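Prelar list – home and shared shop builds
Re: padded jackets and two-finger grippers
6/25/21

Hi all,

Sorry for the silence since May. A few of you asked off-list where the folding project had got to, so I'm putting it all in one message.

Somebody on the Pirkesau thread wrote:

> Are you still trying to do the whole fold by hand first and teach the arm afterward? I tried it with T-shirts and the arm did fine, then I gave it a ski jacket and it grabbed air. The puffy parts squash, the pads close on nothing much, and off it slides. Would love to know if you've had better luck with hand-held grippers.

Yes, still by hand first, and yes, still on a bed! I know the bench would be the grown-up choice, but a bed gives a little under the fingertips and so far I like that. I can push the pads down into the cover and come in under the hem without jamming anything. The linkages are the parallel kind, black arms with blue rubber pads, and I've been practicing on a red quilted jacket, which is about as mean a piece of laundry as I could pick. I start with the fingers wide open and go for a ridge, never the stitching between two ridges. The stitching is flat and the pads just skate over it.
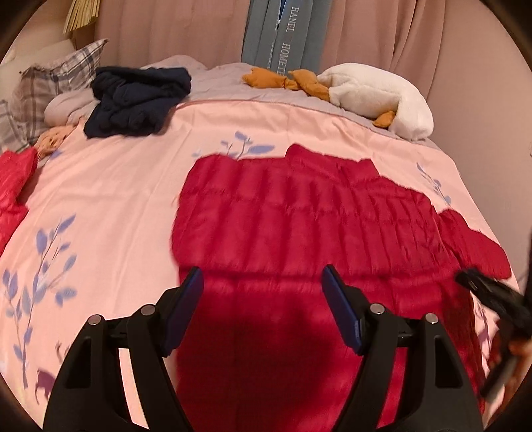
Fjeld wrote back to me that I was wasting my time with ridges and should go for the zipper every time, as it's the only stiff thing on the whole garment and a gripper will hold it all day. I tried it on his advice and he's half right. The zipper holds great, but when you lift by it the body swings and the sleeves end up underneath, so then you're digging for sleeves. I've gone back to the hem for the first lift and I save the zipper for straightening.

Now the numbers, for those who like them. I've done 185 folds since I started keeping a log, and I threw out the first 8 because I had the pads on backward (don't ask). Two people makes it much easier, one on each side, but I want it to work with one person and two grippers, so that's how I've been logging it.

Spreading the thing out is the slow part. Folding is quick once it's flat! Sleeves out to the sides, collar away from you, and then a little tug at each corner of the hem till it quits creeping back.
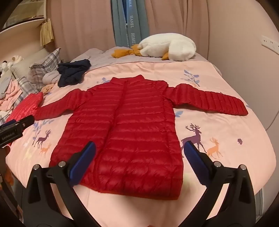

After that I bring the left sleeve across, then the right, then hem to collar. The hem to collar move is where I lose most of them – the air has to go somewhere and it goes straight into the fold and pops it open again. I've started pressing down with the closed fingers for a slow breath before letting go. It helps. If anyone at Statisthorpe has a softer pad that still grips nylon-type fabric, I'd buy a set off you.

Next up is trying the same order of moves on the arm, once I've redone the wrist mount. I'll post the log when it's cleaned up.

Shares: 2
Comments: 8

Recent on the list
Wrist mounts that don't wobble
Fingertip pads, what are you all using?
Pirkesau thread: socks, again
Logging by hand or by script

Last updated: yesterday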